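Beca Trevor
Jun 8, 2018

Thread on the dispatch room refit at Bralinen, now that the last desk is in and I have a cup of coffee.

The old room had five operator desks facing a wall of monitors. Every desk had its own computers underneath it. Fans running all day, cables everywhere, and if one machine failed the operator had to get up and move.

We took the computers out. They all sit in a rack room down the hall now. Each desk keeps a keyboard, a mouse and its screens, and any desk can pull up any machine.
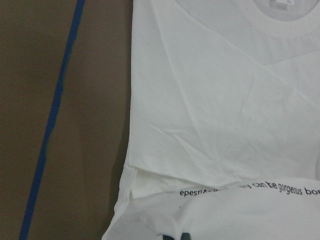 White T-shirt next to a strip of blue tape.

The switching gear came from Bolto. We looked at Nogueira too. Both did the job on paper. Bolto could ship before the September storms and Nogueira couldn't promise that.

Alarms were the harder part. The old system sent 986 different alarm types to the big wall, and most of them were things like "printer low on paper." We sat with the night shift and went through the list line by line.

188 are left on the wall. The rest still get logged, and you can look them up from any desk. 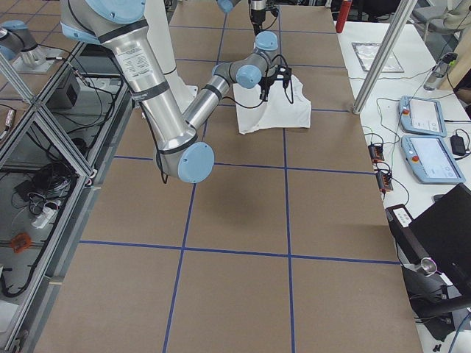

Robot arm with its gripper on a white cloth.

Two things I would do differently. First, order the desks earlier. Height-adjustable ones had a long lead time and we ran one shift on folding tables.

Second, label both ends of every cable before pulling it. We labeled one end. Some 100 cables later I was on the floor of the rack room with a flashlight and a tone tester.

Cutover was done one desk at a time with the room still staffed. Busen handled the electrical work and did the noisy parts between shifts. Dispatch stayed up the whole time. 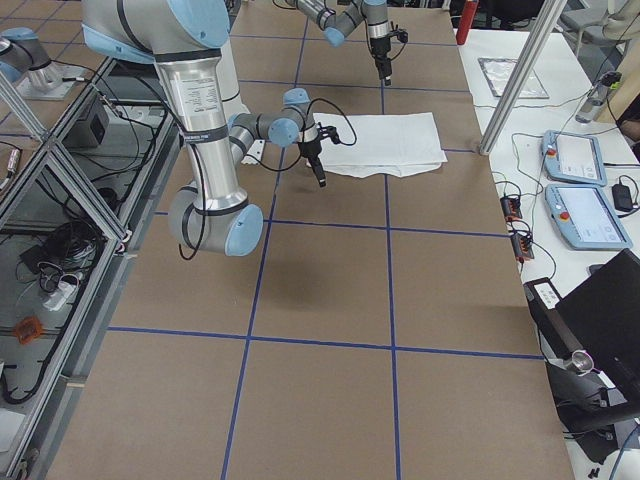
Beca Trevor

A few people asked about the lighting. We swapped the ceiling panels for dimmable ones and moved the row that was reflecting in the upper screens. The night crew keeps it low, the day crew keeps it full. There is a switch by each door.

Noise is down a lot with the fans gone. Operators can hear each other across the room without raising their voices. One of them asked for a radio. Still under discussion.

Next job is the backup room, which has the same old desks and the same old wiring. I'll post again once we have the cable list. Both ends this time.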